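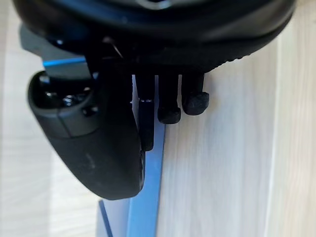

A hedge for the bottom of the allotments

I've been going on about this hedge since last December, so forgive me, but it's in! All 42 metres of it, along the fence between the Cesville allotments and the lane, and I could not be happier with a row of brown sticks.

The old boundary was chain link with bindweed holding it up. Chae-won Cha, who has the plot next to mine, suggested a mixed native hedge two years ago and we finally got round to ordering the plants: 287 bare-root whips, mostly hawthorn and blackthorn, with hazel, field maple, dog rose and a bit of spindle for the autumn colour. They came in big paper sacks and we heeled them into my empty bean trench overnight so the roots wouldn't dry out.

Planting was quicker than I'd feared. We did a double staggered row, cutting a slit with the spade, dropping the whip in up to the old soil mark and firming it with a heel. The far end by the water tank is another matter (solid clay, with half a greenhouse buried in it) and we lost most of an afternoon there. I now own a very nice collection of rusty hinges.

Jae-in Yoon brought a flask of barley tea and a barrow of wood chip, and then went back for another, and another. The mulch is a good hand deep all the way along. I've learnt the hard way with my gooseberries that grass will take every drop of water from a young plant, so please, if you're passing, leave the chip where it is!

We cut the hawthorn and blackthorn down by half straight after planting. It feels brutal, but it makes them bush out from the bottom, and a hedge with a bare bottom is no use to a hedgehog. The hazels we left a bit longer. Chae-won wanted to leave the roses alone altogether, and I gave in.

There are 5 gaps for now where the whips had hardly any root on them. I'm going to try filling those with holly seedlings from under my mum's tree, if they'll put up with being moved. I've also got my eye on a honeysuckle for the gatepost, once the hazel is big enough to stand up to it.

Next job is the dead hedge behind the compost bays, so if you've got prunings, don't burn them, bring them down to me.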